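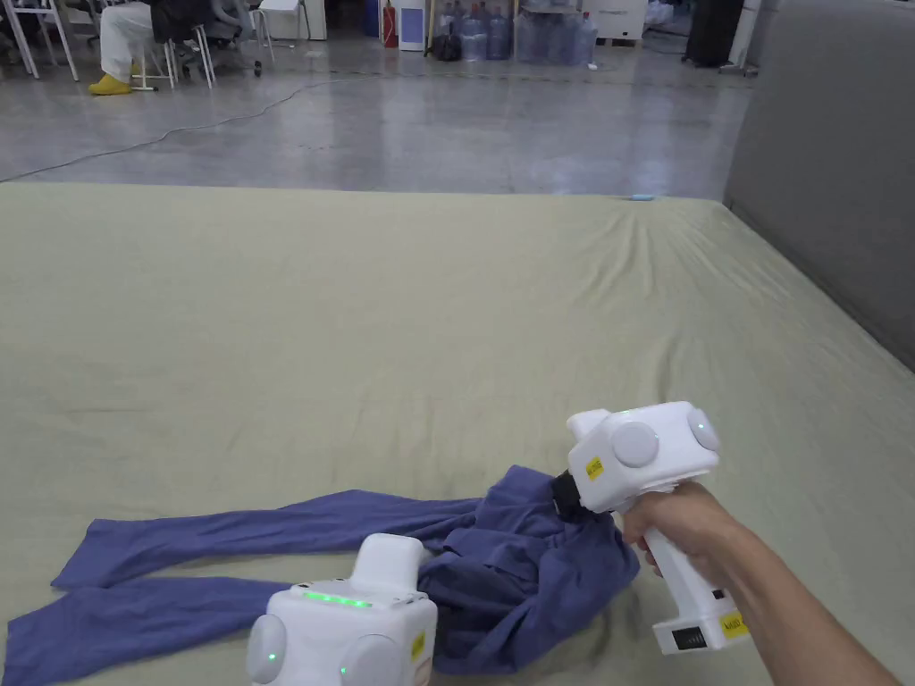
College Football | Special Teams | Long Reads

The Snap Before the Kick: Yatziri Huerta on Operation Time, Laces and the Long Snapper Market

By Adjoa Amegashie

4 comments | 31 shares

Yatziri Huerta has coached specialists at Garneck for six seasons, the last four as special teams coordinator. Her punt unit had no kicks blocked last year. Her field goal unit had one blocked, in the opener at Kostside, and she can give the cause of it to the tenth of a second.

"The snap was 0.38 and the hold was clean," she said. "The get-off was 1.41. We want 1.30. Their inside rusher got his hand up at two yards deep, and at that depth a tenth is enough. If we kick at 1.30 he hits air."

Operation time is the interval between the snapper's first movement of the ball and the kicker's or punter's foot making contact. On field goals Garneck works to 1.30 seconds. On punts the target is 2.05, with the snap itself at 0.75 or better over a distance of fifteen yards. Huerta's staff times every rep in practice on video and enters the numbers in Cleltis, a charting program the school has used since her second season.

She does not use a stopwatch. "A hand timer reacts late on the start and early on the finish, and the two errors don't cancel the same way every time. I had two student assistants time the same 18 snaps once and they disagreed on all 18. On video I can count frames. At sixty frames per second the error is one frame on each end, and I can live with that."

The staff films from the side, level with the snapper's hip, at a distance that keeps both the snapper and the punter in view. A second angle from behind the punter is used for location. Location is graded on a grid of nine boxes drawn over the punter's torso, from the right shoulder to the left and from the chin to the top of the thigh. The middle box and the one to its right (the punter's kicking-leg side) score full marks. Anything below the thigh scores zero no matter how fast it arrived.

Huerta weights location over speed by a ratio of three to one.

"Coaches shop for speed," she said. "A kid posts a 0.65 on a highlight tape and his phone rings. Then you get the full session and he's 0.65 on four balls and on the punter's shoelaces for the rest. A 0.75 on the right hip every time gives the punter the same drop every time. A 0.65 that moves him eighteen inches to the left costs you more than the tenth you saved, and it changes the angle of his steps, so now your protection is set for a launch point he isn't at."

The launch point is a recurring subject with her. Garneck punts from a spread formation with a three-man shield, and the shield is set so that the punter makes contact at a fixed depth behind it. If the punter drifts, the shield players cannot see it. They have their backs to him. Huerta paints a box on the practice field and counts a rep as failed if either of the punter's feet lands outside it before contact.

Last August her starting snapper threw 100 consecutive practice snaps into the two scoring boxes. She wrote the number on the sheet and changed his drill the next morning. "He'd stopped getting anything out of it. We put a rusher on his nose and made him block after the throw. His first day with the rusher he was at seventy-one percent."

Blocking is the part of the position she thinks is evaluated least well. In the college game, players can release downfield before the ball is kicked, and the snapper in a spread punt formation often has only a brief contact assignment before he leaves to cover. On field goals he is protected from direct contact by rule while his head is down, but he must still hold the A gap when his head comes up.

"You watch his feet," Huerta said. "The throw pulls his weight back between his legs. A lot of young snappers let both feet hop backward with it. That's fine on air. With a man in the gap, he's off the ground at the moment of contact and he's going to be driven into the holder. I want the heels to stay down or slide. I'll take a slightly slower ball to get that."

The correction takes most of an off-season. Huerta starts it in January with no ball at all. The snapper sets his stance, makes the arm motion, and finishes in a blocking position against a pad held by another specialist. The ball is added in the third week, and distance after that, starting at five yards.

Share this story

On holds, her method is less common. Most college programs use the punter as the holder, on the grounds that he practices with the kicker all day. Garneck did so too until two seasons ago, when Huerta moved a backup quarterback into the job for one game and then moved him out again. She now charts holds on the same scale as snaps, with three entries for each: catch point, placement time and lean.

"Catch point is where his hands meet the ball. It should be in front of his front knee, every time. Placement is catch to ground, and we want it under four tenths. Lean is the one the kicker cares about. Our kicker wants the ball tilted toward the holder by a very small amount and forward by less than that. If you ask him for the number he can't give you one, so we photographed it. We put a picture of the correct lean on the wall of the meeting room and the holder has to match it on a stand."

Laces are handled at the snap end. A field goal snap travels seven or eight yards and rotates a known number of times, which means a snapper who throws with the same velocity and spin will deliver the laces to the holder in the same position. If they arrive wrong, Huerta has the holder move up or back in steps of a few inches until they arrive facing the uprights. The distance is marked on the field in practice and paced off in games. She said a change in the ball matters more than people expect. New balls are slick and come out with less spin, and the laces arrive a quarter turn short.

Garneck's game balls are broken in by the equipment staff over a period of several weeks. Huerta asks for the specialists to have the same ones in practice during game week.

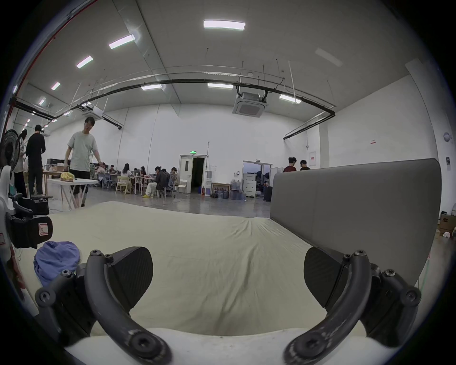 Blue-purple cloth on a cream fitted sheet, with a gray headboard to the right.

Asked about recruiting, Huerta said the number of scholarships given to snappers has gone up and the quality of the information has not. Most prospects are seen first at private camps, where they are charted on speed and on a target net. She attends one such event each summer, the Amoah specialists' camp, and brings her own sheet.

"There were 106 snappers there this year," she said. "I had a real interest in nine by lunch and in 2 by the end of the day. The camp staff does a good job with what they measure. They can't measure what happens on the fortieth ball in the heat, because each kid only gets ten. So I walk over to the side field and watch who keeps throwing, and I chart that."

Her sheet has columns for speed, location, spiral, stance time and what she calls recovery, a one-to-five grade for the snap that follows a bad one. Stance time is measured from when the snapper puts his hands on the ball to when it moves. She wants it to vary. A snapper who always fires on the same count gives the rush a clock, and an opponent with film will find it in one afternoon.

"We scouted a team whose snapper looked back through his legs, lifted his head, looked back again and threw. Every time. It was 0.9 from the second look to the ball. Our edge player had a start on every punt that day and got a piece of one."

She would not name the team. It remains on the schedule.

Height and weight enter her evaluation later than they do for some of her peers. Garneck's current starter is listed at six feet and 218 pounds, which would be light at many programs. Huerta's floor is a function of the protection scheme. A team that uses the snapper as a full blocker on punts needs a larger player, and she said a coach who takes a lighter one and then keeps the old scheme has made a mistake in planning that the player will be blamed for.

The transfer portal has changed the timeline. A snapper used to be signed once every four years, with a walk-on behind him. Huerta now assumes she may lose a starter after any season and keeps a list of players at smaller schools whose games are available on film. The list is updated twice a year. Game film is better evidence than camp film in her view, although the camera angle is often poor, and with a press box camera the location grid cannot be applied. In those cases she grades off the punter instead. If his hands stay in one place from rep to rep, the ball is getting there.

For this season the unit has one structural change. Huerta plans to use a rugby-style punt from the right hash on short fields, with the punter moving before contact. The operation time on that kick will run past 2.30, and the shield has to slide with him. She has installed it at walk-through speed only. The snap target shifts outward by one box, to the punter's right hip or just past it, and the starter has been throwing to that spot at the end of each session since the spring.

"His misses are all going inside," she said. "That's habit. He's thrown to the middle for three years. We'll chart it through camp, and if he isn't at ninety percent by the end of it, we won't call it."

Garneck opens at home in the first week of the season, with a noon kickoff.

Filed under: Coaching, Punting, Long Snappers, Garneck

We use cookies to improve your experience and to measure traffic on this site. By continuing to browse you accept our use of cookies. Accept | Manage settings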